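Panel heater vs. oil-filled for a back room?

skarkby_dad
Need to heat a spare room, 180 square feet, one window that leaks like a colander. Torn between a flat panel thing on wheels and the oil-filled kind my grandmother had. It's August so of course I'm shopping for heat. Prices are low and so are my standards.

Rova43
Oil-filled. Ugly, heavy, will outlive you. Next question.

dikamura
Disagree with Rova, as is tradition. Oil-filled takes forever to warm up and I've broken two toes on mine. Same toe, two winters.

Rova43
A watt is a watt. 1,000 watts into a room is 1,000 watts, whatever shape the box is.

dikamura
Sure, and my toe is a toe.

skarkby_dad
Does the panel kind need to sit in the middle of the room? The window has a curtain on it and my wife is attached to the curtain.

Yee-man Wei
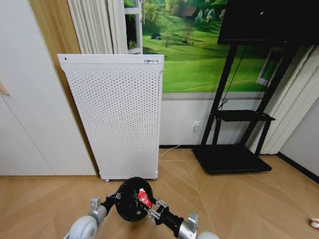
Placement matters more than the type, and people always shove these things wherever the cord lets them. Under or near the window is the old rule and it's a decent one, but the curtain has to stay well clear. You want a low wall outlet close by, like the one there, so the cord can go straight into the wall. No extension cords, I don't care how nice yours is. I'd also take casters over feet any day, even little ones, if you vacuum more than once a presidency.

Rova43
Nice hills. Does the mural add any warmth?

Yee-man Wei
More than your oil can.

chien_b
Run whatever you buy at 800 if it has the setting, and fix the window first. Foam tape. Cheaper than either heater.

skarkby_dad
I was hoping to avoid fixing the window.

dikamura
We know.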